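3.2 What people mean when they say "folded"

When I started this project I thought folding would be the boring bit. The diaries were meant to tell us about washing, meaning how often, how hot and with whose money, and the question about folding went in as a filler at the bottom of the page. Then the first batch came back from Gritmont and people had written up the margins and over on to the back. So folding gets its own section, and Figure 4 goes with it.

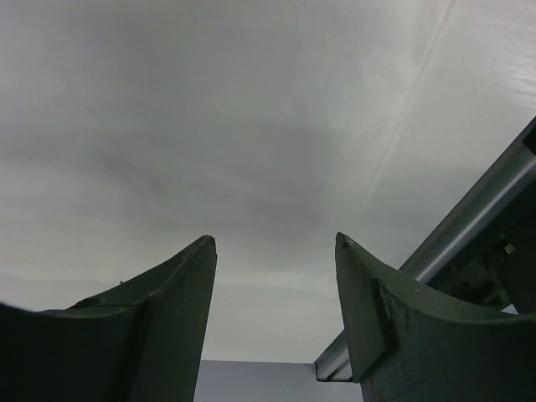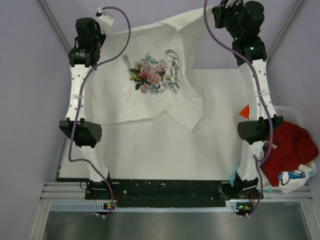
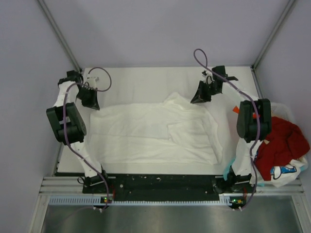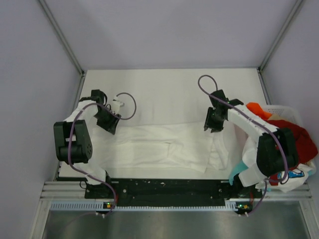 Figure 4. First panel: two dark green gripper fingers, close up. Second to fourth panels: white cloth handled at a white table, held up by its top edge in the second and lying on the table in the third and fourth.

We had 57 households in the diary study, split between Gritmont and the Drasen estate, and between them they gave us 1,032 usable entries. An entry is one load, from basket to wherever it ended up. I say "wherever" because the old coding sheet, which I borrowed from my own earlier survey, had only two boxes for this: "put away" and "not put away". That was plainly daft. One woman in Drasen had a chair on the landing where shirts lived from one wash to the next, and as far as she was concerned they were put away. Her son had a different view of it. Which box do you tick?

Leokadia Pawłowska did most of the coding with me and it was her idea to scrap the two boxes and go by what people called it themselves. We ended up with five words that kept coming back – folded, halved, laid, piled and "done". Halved was new to me. It's a Drasen word, I think, or at least I never heard it in Gritmont, and it means folding once down the middle and leaving it at that. People who halve are quite firm that it counts as folding. People who don't halve are just as firm that it doesn't, and in two of the homes both sorts were living under one roof, which made for some lively diary pages.

"Done" gave us the most bother. It turned up in 186 entries and we couldn't pin it to any one way of handling the clothes. Sometimes it was a neat stack on a bed. Sometimes it was a bag by the door, waiting to go back to a daughter's flat. In the end we kept it as a group of its own and took it to mean that the person had stopped thinking about that load. I know this is a bit loose. I'd still defend it, as that does seem to be how our diary keepers used the word, and when we read the entries back to them in October only one wanted hers changed (from "done" to "piled", with a long note about her knees).

T-shirts were the sticking point for nearly everyone. Towels have a right way in most homes and somebody's mother is usually behind it. T-shirts don't. In 92 entries the writer said in so many words that they'd folded the towels and then given up at the T-shirts, and the reasons were all over the place: sleeves, twisted seams, not enough table, the programme starting. Table space deserves more room than I can give it here. The Grabowska Street flats have very small kitchens and a good few people there fold standing up, against the chest, with the chin holding the collar. I tried it for a week. It's quicker than I expected but you do end up with fluff in your mouth.

I should own up to a gap as well. The diaries were filled in by whoever agreed to fill them in, so when I write that a household "folds", I mostly mean that one person in it does. We asked about this in the follow-up visits and the answers are in Section 3.4, along with the Hesero interviews, where we managed to talk to everyone in the home over the age of ten.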